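The slow kitchens of Hatholm

In Hatholm people eat late. When I moved here 16 years ago, I found this difficult, and at nine in the evening I was already thinking about bed. Now I cook at that hour too, with the window open to the harbour.

Oduor Rotich runs the small restaurant Simiyu on the hill. He opened it in 2000 with two tables and his mother's recipes, and he still writes the menu by hand. "A chicken needs salt the night before," he told me. "After that, you leave it in peace."

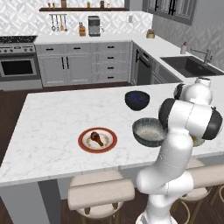
His guests learn the same patience. There is no music at Simiyu, and the bread comes when it is baked – sometimes this means after the soup. In July the queue goes down the steps as far as the old Grellia bakery, and people bring folding chairs.

I asked him if he would like a bigger place. He looked at the stove for a while and said that he would like a bigger sink.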